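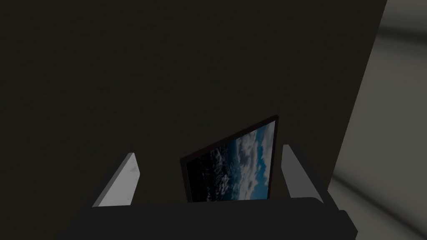 Fig. 1. Tilted rectangular frame against a dark surface (computer-rendered).

Unit 7: Returns and refunds in a small online shop

Last week covered dispatch. This week follows the goods back the other way. Read the Zamlow terms in the course folder before Thursday, as the seminar starts from them.

Three routes back

A parcel can come back as a change of mind, as a faulty item, or as undelivered. Shops often lump these together under "returns" and then wonder why the figures make no sense. The customer's rights differ, and so does who pays the postage. Record the route when the parcel is opened.

Change of mind
The customer cancels within the period set by law or by the shop's own terms, whichever is longer. Goods made to order are usually treated separately. Check the wording at the point of sale – a rule added to the site afterwards does not bind earlier buyers.

Faulty item
The seller deals with it, even where the maker offers a guarantee. Sending the buyer off to the manufacturer is a common mistake in student answers.

Undelivered
Wrong address, refused, or not collected from the depot. Decide in advance whether you resend or refund, and who pays for the second trip.

Case: Trutville

Trutville sells kitchen goods from one warehouse. In January it sent out 1,005 orders and had 90 parcels back, a return rate of just under 9 per cent. Its stated refund time was 7 days, counted from the day the parcel reached the warehouse. Customers counted from the day they posted it. Most of the complaints came from that gap and stopped when the wording was changed.

Compare Sleiman, which refunds on proof of posting. Quicker for the buyer, but the shop carries the risk of an empty box.

Terms to know
Restocking fee – a charge for putting goods back on sale. Not always allowed.
Return note – the slip or code that ties a parcel to its order.
Write-off – stock that cannot be resold.

For the seminar
Draft a returns page for Traltoren, one side of A4, covering all three routes. Bring a printed copy.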